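# Two members' robot arm moves on to the dishes

The arm that Iveta Kubíček and Timothée Hervieu have been building at the Galeva shared workshop is now being tried on kitchen tasks, the pair told members on Thursday evening.
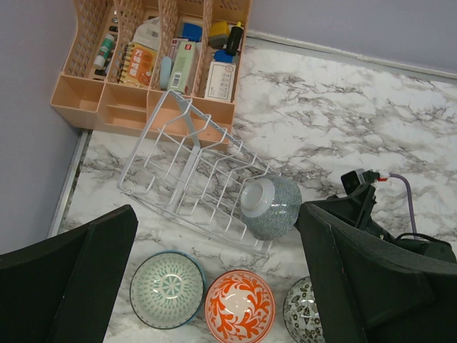
Kubíček and Hervieu began the project last winter, working at Kubíček's apartment on weekends and at the workshop on weeknights. They call the arm Grika. It has a two-finger gripper and a small camera at the wrist, and it runs from a desktop computer that Hervieu put together from used parts.

The current task is racking bowls. The arm has to pick up a bowl by the rim, turn it and set it down in a wire dish rack without knocking the rack over. Bowls with different painted patterns are used so that the software doesn't come to depend on one color or design.

"Plain white bowls on a white counter were giving us trouble with the edges," Kubíček said. "With a colored rim it finds the edge much sooner. We want to get back to plain ones later."

The pair have logged 274 attempts at the bowl task so far. Most of the early ones were driven by hand, with one of them steering the arm while the computer recorded the joint positions and the camera view. Hervieu said they want 100 more recorded attempts before they change anything in the control software. Past changes were made too early, he said, and it was hard to tell which one had helped.

The rack itself has caused the most discussion. It is light, and a small push from the gripper can move or tip it. Some members suggested clamping it to the counter. Kubíček is against that, as a rack at home would not be clamped. For now the runs include a rack in different positions, and the arm will have to learn to deal with a rack that isn't where it was last time.

Cabling is the other open job. The lead to the wrist is looped to leave slack for turning, and Hervieu plans to add a printed guide to keep it from catching when the wrist rotates fully. The first guide he made was too stiff – it pulled on the connector at the end of the travel – and a second version is on the printer this week.

Parts for the build have cost the pair more than they planned, mostly for motors. Two replacement motors were bought from Bailly, a surplus dealer across the street from the workshop. The gripper fingers were made at Galeva.

Drawings and a parts list will go up on Flokiston, the workshop's file server, once the wrist is settled. The control code is there now, in a folder under Grika, with a note on which version matches which set of recordings.

Kubíček and Hervieu plan to show the arm at the July open evening. Members who have old bowls or cups they don't mind seeing dropped can leave them on the shelf by the laser cutter, marked with the name of the project. Glassware is not needed.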